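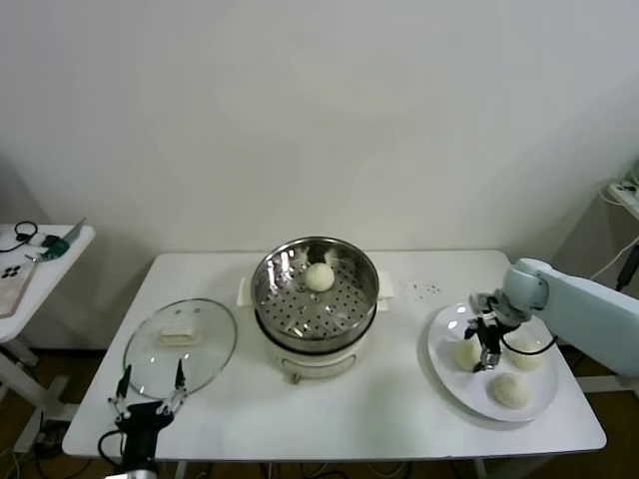

4. Steaming your first batch of buns

Right, the unpacking's done and you've given everything a wash, so let's cook something! I'm using the Drakuver steamer for this guide because it's what lives in my kitchen, but any electric one with a steel basket and a glass lid will behave much the same.

Step 1. Stand the base on a flat, clear surface, well away from wall cupboards. I ruined the underside of a shelf in my old flat in Grikside by steaming right beneath it (it puffed up like a wet biscuit).

Step 2. Fill the base with cold water up to the line. I use 692 ml, which sounds daft, but that's what my jug came to when I finally measured it.

Step 3. Drop the basket in and check it sits level. Cut a square of baking paper for each bun, otherwise the bottoms stick and tear.

Step 4. Space the buns well apart. They swell a lot, and if they touch they'll join up and you'll be prising them open with a knife. 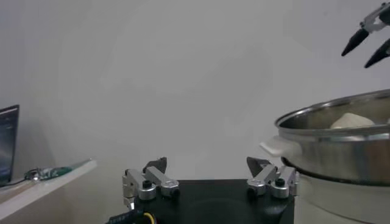
Step 5. Put the lid on and set the timer. Fresh buns want 9 minutes, frozen ones 19. Leave the lid alone while they cook, however much you want a peek!

Step 6. When the timer goes, switch off and wait a minute or two before you lift the lid. Taking it off straight away can make the tops wrinkle.

Caution: tilt the lid away from your face as it comes up. The steam catches you quickly, and the rim gets hotter than you'd expect. I wear an oven glove every time.

Note: if you're doing several batches, top up the water between them with hot water from the kettle. Never let the base run dry.

Descaling comes next, in section 5. If you've got hard water, please don't skip it.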